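Changes to the Reading Room at Vitcombe

May 13, 2022

This blog has followed the Vitcombe town library since its move to Arthur Street, and readers have asked for a plain account of the new lending rules. They took effect in March and apply to all cardholders.

The standard loan is now 30 days. A book may be renewed 2 times, provided that no other reader has placed a hold on it. Large-print titles and bound music follow the same rule. Local maps do not leave the building -- a restriction that I regret but understand, given the condition of the older sheets.

Holds may be placed at the desk or through Trula, the catalog system that replaced the card drawers. Searching by subject remains uneven. A search for "orchards" brings up 593 entries, many of them seed lists, while the county's own orchard survey appears only under its full title. Readers are advised to ask at the desk.
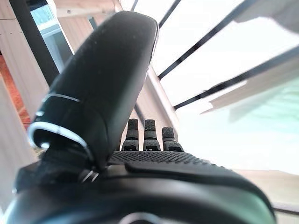

Black thumb with a silver-white ring near its base.

The Kovance collection of regional cookbooks has been moved upstairs and may be used at the long tables. No more than 4 volumes may be requested at one time. Pencils only, please.

Fines on children's books have been dropped. Fines on all other items remain as they were, and I would welcome a review of that policy before the autumn. Comments on the new rules may be left in the box by the main entrance.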